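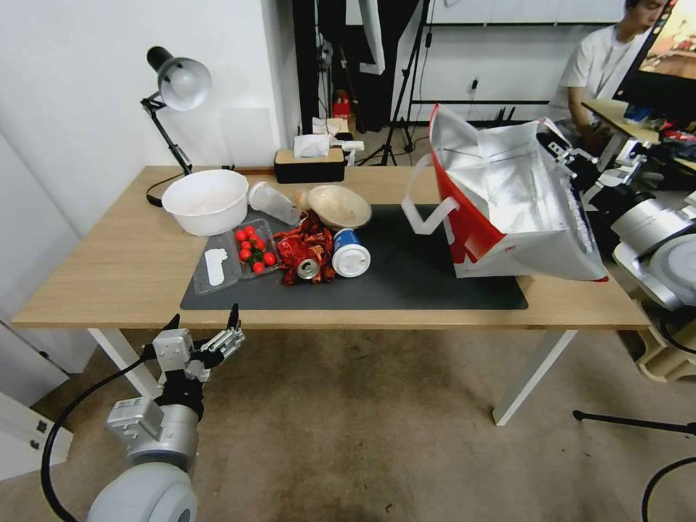 Right gripper in the mouth of the bag, left arm waiting below the desk edge.

How to stop a two-arm robot from flipping the bag

If you've got a two-arm setup doing tabletop cleanup, you've probably met this one. The robot picks up the bag, starts to bring it around so the left arm can drop things in, and halfway there the wrist decides to take the scenic route and the bag goes bottom-up. With an empty bag it's kind of funny. With a full one you're on your knees on the carpet picking up tomatoes.

I spent most of a Friday on this with Åsmund Haugen on the Nygård cell, and we did find the fix (two fixes, really, since there were two faults stacked on top of each other). These are the steps in the order I wish we'd done them.

Step 1: Stop it properly. Hit the e-stop before you go anywhere near the bag. I know, I know. But a paused program still holds position under power, and I've seen a paused arm resume because somebody bumped the pendant. Once the drives are off, support the bag with one hand and open the fingers manually. Keep your own fingers out from between the jaws!

Step 2: Put everything back to the start pose. Both grippers open, bag standing upright on the floor by the right arm, stuff on the mat in its usual cluster.

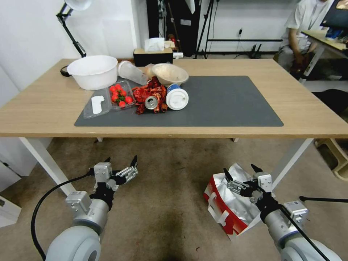
Run only the bag pickup from there, at your slowest speed, and stop as soon as the bag is clear of the floor. Do it several times before you change any settings. We skipped this at first and "fixed" three things that weren't broken.

Step 3: Look at the wrist angles. Open the log for a bad run and find the last wrist joint on the right arm. Ours had 266 lines for the whole lift, and you could see the value sail along nicely and then swing hard the other way. The planner had two ways to reach the same hand pose and it was picking the one that turns the bag over. Nothing in our Tilier config told it not to, so it had no reason to care.

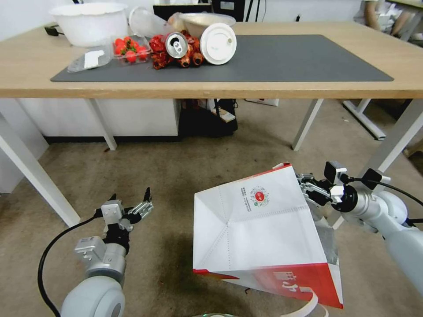 The cure is a joint limit on that wrist for the carry move only. Don't set it globally like I did the first time, or the arm won't be able to reach down for the pickup and you'll get a planning error that says nothing useful. If your software lets you add an orientation constraint (bag opening stays up, within 28 degrees), add that too.

Step 4: Check where the fingers land. Our second fault was hiding behind the first one. The gripper was closing on a corner, and paper held by a corner twists as soon as it moves. We shifted the grasp point along the top edge and had the fingers go 22 mm further down before closing. Way better! Paper bags are floppy, so your number will be different. Start small. 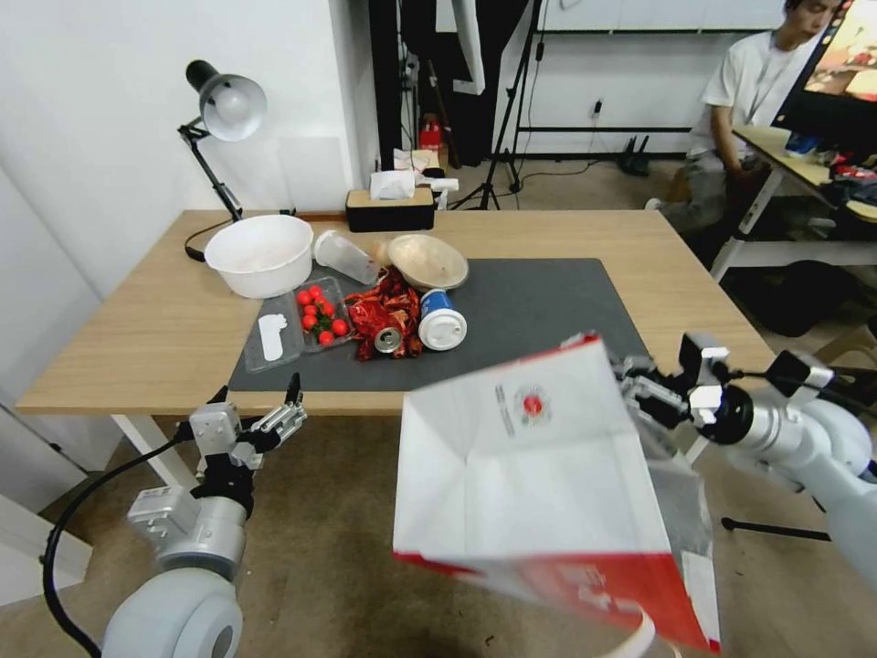 Step 5: Add a pause before the left arm moves. The bag sways after the right arm stops, and our left arm was setting off while it was still swinging. We put in 800 milliseconds. It feels like forever when you're standing there, but leave it in until the rest is solid.

Step 6: Test empty, then light, then full. Stay outside the reach of both arms with a hand near the e-stop. A wrist limit that works for an empty bag can still act up once there's weight hanging off the gripper.

If it still flips after all this, check that the limit is loading. We had a typo in the arm name and the config skipped that line without a warning. I lost an hour to it.

One thing I haven't sorted out is the handle. It sometimes catches on a fingertip when the gripper lets go, and for now I just tuck it inside the bag before each run.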